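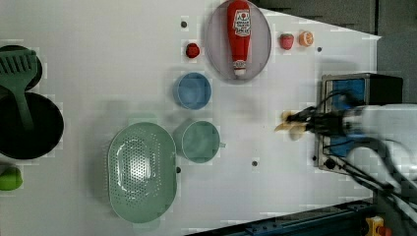

Investigadores do laboratório Sanna apresentaram em maio um método para escolher que demonstrações vale a pena gravar quando se ensina um braço robótico a arrumar objetos de cozinha. Nos ensaios da equipa, uma política treinada com 1.252 demonstrações selecionadas teve praticamente o mesmo desempenho que outra treinada com o conjunto completo, de 3.871.

O trabalho é assinado por Charmaine Du Plessis, Leonardo Cattaneo e Fidel Ocampo, e foi feito em colaboração com a empresa Hivstead, que desenvolve software de controlo para manipuladores. O método recebeu o nome de Stollness e parte de uma observação conhecida de quem recolhe dados por teleoperação: ao fim de algumas semanas, os operadores repetem os mesmos gestos, a partir de posições parecidas, e grande parte das gravações novas acrescenta pouco ao que o modelo já sabe.

«Tínhamos horas e horas da mesma pega na mesma caneca», diz Du Plessis. «O modelo ficava muito bom naquele caso e continuava a falhar quando a caneca estava virada para o outro lado.»

O Stollness funciona em duas fases. Na primeira, treina-se um pequeno grupo de modelos com as demonstrações disponíveis e pede-se a cada um que preveja a trajetória da pinça para várias disposições da mesa. Onde as previsões divergem, o sistema assume que faltam dados. Na segunda fase, gera uma lista de disposições a montar, com a posição aproximada de cada objeto e a tarefa a executar, e é essa lista que o operador segue na sessão seguinte. A seleção aplica-se também para trás: as gravações antigas que não alteram as previsões do grupo são retiradas do treino, embora continuem em arquivo.

As tarefas usadas na avaliação são do tipo pegar e pousar, com peças de uma cozinha de brincar e alguns recipientes: fruta para dentro de uma taça, uma garrafa de ketchup para um prato, uma espátula para fora da frigideira. A equipa diz ter preferido objetos leves e de formas muito diferentes entre si. O escorredor foi dos mais difíceis, porque o rebordo oferece poucas zonas de pega e a pinça tende a chegar demasiado alta.

Cada política foi avaliada em 380 tentativas, com disposições que não constavam do treino. A diferença entre a versão com todos os dados e a versão reduzida ficou dentro da margem de variação que os autores observaram ao repetir o mesmo treino com sementes aleatórias distintas. Como termo de comparação, treinaram ainda uma terceira política com o mesmo número de demonstrações, mas tiradas à sorte. Essa ficou claramente atrás das outras duas, sobretudo nas tarefas em que a garrafa ou a espátula tinham de ser agarradas ao longo do comprimento.

Segundo Cattaneo, o ganho mais visível no dia a dia está no tempo de preparação. Uma sessão de recolha passou a durar cerca de 6 horas, incluindo a montagem das disposições pedidas pelo sistema, e o treino que se segue termina durante a noite. «Antes gravávamos até alguém dizer que chegava. Agora há uma lista e, quando a lista acaba, paramos», explica.

O método tem limites, que o relatório técnico descreve com algum pormenor. O mais importante é que depende de o grupo de modelos discordar nos sítios certos. Quando todos erram da mesma maneira, o sistema não deteta a falha e não pede dados novos. Aconteceu com objetos encostados uns aos outros: os modelos previam trajetórias quase iguais e todas elas empurravam a peça vizinha. Os autores contornaram o problema acrescentando à mão um conjunto de disposições com objetos em contacto, mas reconhecem que a solução não é geral.

Há também um custo de cálculo. Treinar vários modelos em vez de um exige mais capacidade de processamento, e para laboratórios pequenos a conta pode não compensar. Ocampo admite que a poupança só se torna evidente quando a hora do operador pesa mais no orçamento do que a hora de máquina – o que é o caso na maioria dos grupos que fazem teleoperação, mas não em todos.

Guido Palumbo, engenheiro na Viltamow, que não participou no estudo, considera o resultado útil mas quer vê-lo noutro equipamento. «Uma mesa clara, vista de cima, com peças de cores fortes, é um caso favorável para a visão. Gostava de saber o que acontece com talheres metálicos ou copos de vidro», afirma. Palumbo nota ainda que os ensaios foram feitos com um único tipo de pinça e que a escolha das demonstrações pode mudar bastante com outra geometria de dedos.

A equipa concorda com a segunda observação. Os testes com uma pinça mais estreita já começaram e os primeiros números, ainda não publicados, sugerem que parte da lista de disposições pode ser reaproveitada. As pegas laterais em recipientes, pelo contrário, tiveram de ser gravadas de novo quase por inteiro. Para os objetos transparentes não há data prevista.

O passo seguinte é alargar o Stollness a tarefas com várias etapas, como retirar uma peça de um recipiente antes de o mudar de lugar. Aí a dificuldade é outra: um erro pequeno no início altera tudo o que vem depois, e a divergência entre modelos cresce ao longo da sequência mesmo quando os dados são suficientes. Rosario Marchetti, da Hivstead, está a trabalhar numa versão que mede a divergência por etapas e reinicia a contagem sempre que um objeto é pousado.

O código de seleção e a lista de disposições usada na avaliação vão ser disponibilizados na página do laboratório Sanna, juntamente com as demonstrações do conjunto reduzido. O conjunto completo será fornecido a pedido, para fins de investigação. A Hivstead vai integrar a primeira fase do método nas suas ferramentas internas, mas não indicou se haverá uma versão comercial.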